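# Gosside Recalls Nothing, Promises Less: New Bowl Range Arrives Without the Usual Claims

HULLHAM, July – Gosside today puts its pastel bowls on sale, in light blue, mint green and pink. The company would like to say at the start that they are bowls. They are plastic, they have a glossy inside, and they hold breakfast.

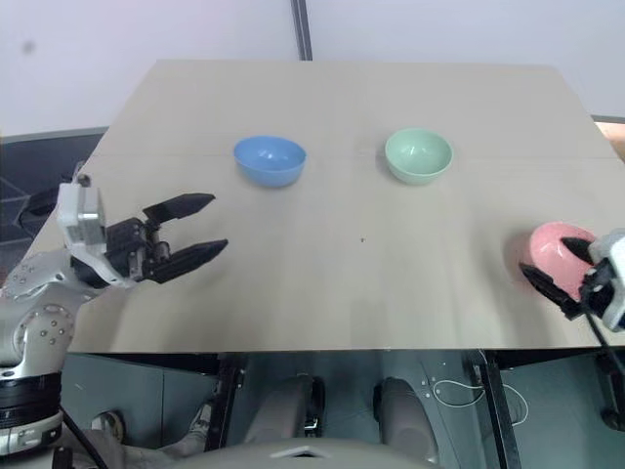 Kitchenware announcements tend to arrive with a good deal of language attached. Over the past year Gosside's buying team read 118 product sheets from suppliers who wanted a place in its catalog. Most of them described a bowl as a "solution." A fair number offered to change the way families eat. The team has its doubts that a bowl can do this, and has asked its own writers to leave such phrases out.

"I have sold bowls for a long time and I have never seen one improve anybody's dinner," said Nasrin Zarei, head of tableware at Gosside. "It can be easy to wash. It can be a nice color. If it tips over when a child leans on the rim, that is a fault, and we wanted to know about it before we printed the labels."

## What was checked

The range was tried in 46 homes in and near Hullham. Each household kept a set for the length of the trial and filled in a short form at the end. Gosside did not pay for good answers, and it didn't get all good answers either.

The complaints, in the order they came up most often:

- Tomato sauce leaves a tint in the mint green bowl if it sits overnight. A soak took most of it out. One household reported that it took none of it out.
- The bowls stack, but they can stick together when put away damp.
- Several people asked for lids. There are no lids.
- The pink was called "too pink" by some and "more of a salmon" by others, and Gosside has settled on calling it pink.

The good reports were less colorful. People used the bowls for cereal, soup, cut fruit, keys, and in one case screws during a bathroom repair. Households with small children said the colors helped settle arguments over whose was whose. Households with two children who both wanted the blue one said the opposite.

"We were asked to put 'ends mealtime battles' on the box," said Sepehr Tehrani, who ran the home trial. "I had the forms right in front of me – it does no such thing."

## On the color question

Gosside's design office was sent a report in the spring arguing that pastel tableware calms the people who eat from it. The company read the report and could find nothing in it that it would want to repeat in public. The colors were picked by Simin Parsa, the designer, from a longer list that also included a yellow and a gray. The yellow looked dirty under kitchen lights. The gray was fine, and may come back.

"They look good together on a pale table," Parsa said. "That was the test I used. I don't have a theory to go with it."

## What is not being claimed

The sheet that goes to stores with this release lists several words that staff and retailers are asked to avoid: unbreakable, lifetime, revolutionary, artisan. A plastic bowl can crack. Trial households dropped theirs, mostly by accident, and two bowls came back with damaged rims. Gosside will replace any bowl that cracks in the first year with a receipt, and has written that sentence on the label in a size that can be read without glasses.

The company is also making no environmental claim for the range at launch. Nazanin Taheri, who handles supply, has asked the manufacturer, Moradi, for paperwork on the material and is still going through it. "When I understand it, we'll print it," she said. "Until then the box says plastic."

## Where to find them

The first shipment is 1,221 sets, which Gosside admits is a small number for a launch. The order was kept low on purpose. The last range to be called a sure thing in this building, a square soup plate, is still taking up shelf space in the Hullham warehouse, and the company would prefer to run short.

Sets of three, one in each color, are available from the Gosside store in Hullham and from Brelel kitchen shops. Single bowls are sold in the Hullham store only. Brelel has asked to display them beside its own tableware under a sign reading "Everyday Joy." Gosside has asked for a different sign, and the two companies are still talking.

Store staff have a sample set behind the counter. Shoppers are welcome to pick the bowls up, stack them, and see if the colors suit them in daylight – the window at the front of the Hullham store is best for this before noon.

**Press contact:** Samira Zoubi, Gosside press office, Hullham. Sample sets can be lent to reviewers and should be returned washed. Reviewers do not need to send their text to Gosside before it runs.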